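Speaker notes – "Living with the Big Dark Table"
Farzana Liyanage, Wednesday evening group, talk starts after the tea

Slide 1 – title. Say hello, check the back row can hear me. Phones off please, mine included (remember what happened in September!).

Right, so this is a talk about a kind of furniture that people either inherit or fall for in a saleroom and then have no idea what to do with. I mean the long, low, dark console with the gold on it. I love them. My sister says they look like something out of a hotel lobby, and she's got a point, but I grew up dusting one and I can't help it.

Hands up who's got one at home? Wait for hands. If it's only the usual two, carry on anyway.

Slide 2 – what makes a console a console. Keep this bit short. It's a table made to stand along a wall, so the front gets all the attention. The apron is the strip under the top, and that's where the maker shows off. Pass round the bit of broken moulding from the Osness sale (it cost me 8 pounds, best money I ever spent). Ask people to run a thumb along it and feel how the carving gets shallower towards the ends. Get it back before the break!!

Slide 3 – swags. A swag is a loop, like cloth or a garland hung between two pins. You see them on ceilings, on fireplaces, on wedding cakes. On a table they give your eye something to bounce along, and on a long piece you need that, otherwise it's just a plank with ambitions. Leave the slide up while I have a sip of water. 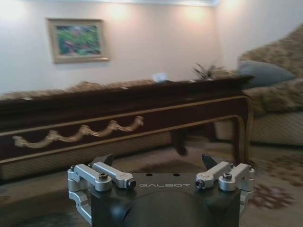 Slide 4: Dark console with a gilded swag along the apron and a dried plant on top.

Talk about the colour first. People call all of this "brown furniture" and it drives me mad – look at the red in it! Then the thin gold line on the apron, which does a lot of quiet work, and the curved leg with its gold edging. Ask which they noticed first, the line or the loops. I bet it's the loops.

Then the plant. I'm a big fan of something dried and spiky on a dark table. Fresh flowers mean water, water means rings, and rings mean me on the phone to Mr Lüthi's workshop again, looking sheepish. Dried stuff just sits there being dramatic, and you can put it well off to one side if you like. It doesn't have to go bang in the middle.

Slide 5 – cleaning. This is the part everyone writes down, so SLOW DOWN. Soft dry brush for the carving, a clean make-up brush is lovely. No spray polish anywhere near gilding. No damp cloth on it either, I don't care what your mother did. Work from the top down and don't press. If a flake comes off, put it in an envelope, write on it where it came from, and stop.

Slide 6 – where to put one. Away from the radiator. Out of strong sun if you can. Leave a bit of a gap at the wall. Mine lived at Brikach Road for years with a heater at one end and you could see exactly which end.

Questions. Somebody will ask about painting them white. Be nice.

Then raffle, and chairs back against the wall before we go.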